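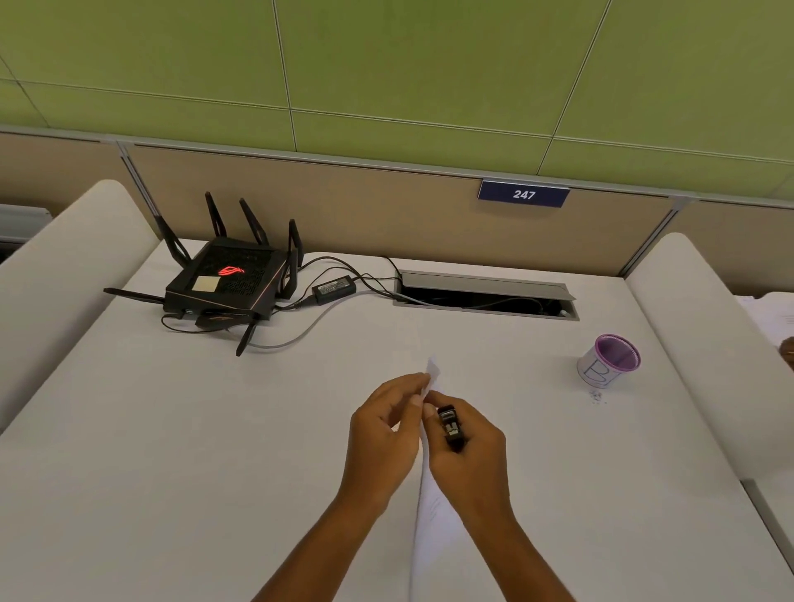

Notebook 11, page 30

2019-08-07
Kaltuvo bench kit, trial of stapling task. Desk 247.

Present: R. Janssen, K. Zein, myself (O. Wiegand). Relu Vasiliu from Jellwood on the phone for the first part.

Purpose. Jellwood want a yes or no on the Kaltuvo before the loan period ends. The arms were checked on the long bench last time (see pages on reach and drift). What remains is whether the kit can be taught office jobs by someone outside our group, and whether the fingers cope with paper. Today we did the hand reference only, so that the task sheet describes a job a person does at an ordinary desk. No arm time.

Task as written on the sheet:
Pick up slip, folded once. Hold upright in left hand. Bring mini stapler to edge with right hand. Staple. Put slip down. Put stapler down. Both hands flat or at rest on the desk before the next slip.

Comments on the sheet. "Hold upright" is not tight enough. Karim pinches the slip low and lets the corner stand up between his fingers, Roswitha holds it nearer the top. Both work by hand. For the Pikier fingers the low pinch is the harder one, as the paper bends away when the stapler touches it. Sheet to say low pinch, so that we are testing the worse case.

The mini stapler is a poor choice for the kit and a fair one for the test. It is short and glossy, and the two-finger grip has little to hold. Relu asked if we would accept a full-size stapler fixed to the desk. I said we would run it as a separate line in the report but not in place of this one. He did not object.

Set-up notes. Desk not fully cleared, router, adapter and paper still on it. The pen cup marked B stays as the fixed landmark. The controller can find the cup from the letter on the wrapper and place everything else from that. Move the cup and the whole layout moves with it. Not documented in the Kaltuvo manual, had it from Relu by phone. Ask for it in writing.

Lid of the cable tray left up for all runs. With it down the adapter leads get pinched. The raised lid is inside the reach of the left arm when the base is set at the front edge, so the forbidden zone has to be entered by hand. The zone editor accepts a box only. Fine for the tray. Clumsy for the router, where the antennas stick out at all angles and a box round the lot takes up most of the left back corner. Router should go elsewhere before arm runs. Network for the controller can come from the wall.

Rüdiger Gerlach asked by mail if the padded side panels count as obstacles. Yes. Soft, but the force limit trips on them exactly as on anything else.

Rest position. The sheet says "flat or at rest" and this will cause trouble. The teaching software marks the end of a cycle when both hands are still, and it treats a flat hand and a closed hand as different states. 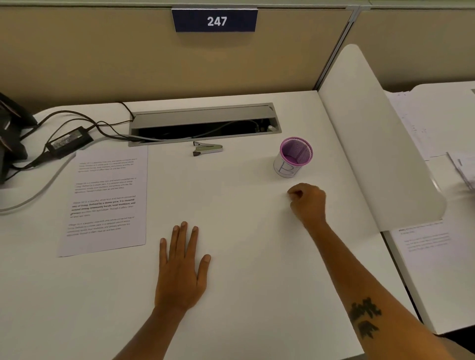 With one of each it may wait for the second hand to open and run two cycles together. Relu calls this a setting. I could not find it in the menu. Error 1043 came up twice in March for what looks like the same cause, and the answer then was to update, which we have done. Raised again with Jellwood, no reply yet.

Unstapling. Roswitha would like the reverse job added with the small staple remover. The Pikier fingers are not rated for anything that has to be squeezed against a spring, according to their own data sheet. Fuchs do a stiffer pair that fits the same mount, delivery some 25 days. That is past the end of the loan. Left out of this report, noted as wanted.

Paper. Office printer sheets, the village text, ordinary stock. Do not switch to card halfway, the grip settings do not carry over.

Opinion so far, for the draft:
Teaching by a non-specialist: workable, if the task sheet is written by someone who has seen it fail.
Fingers: doubtful for thin paper.
Zone editor: weak.
Manual: out of date in at least the landmark and rest sections.
Price: the quote covers arms, controller and one finger set. Support is charged apart and we would need it. Karim thinks the quote is high for what we would use. I would not sign before the rest-position question is settled.

To do:
Rewrite sheet, low pinch, single rest position, palms down (OW)
Router off desk 247 (KZ)
Landmark procedure in writing from Relu (RJ)
Enter tray zone and print it for the binder (KZ)
Ask Fuchs if a pair can be had on loan (OW)

Staples for the mini are in my top drawer, not the cabinet.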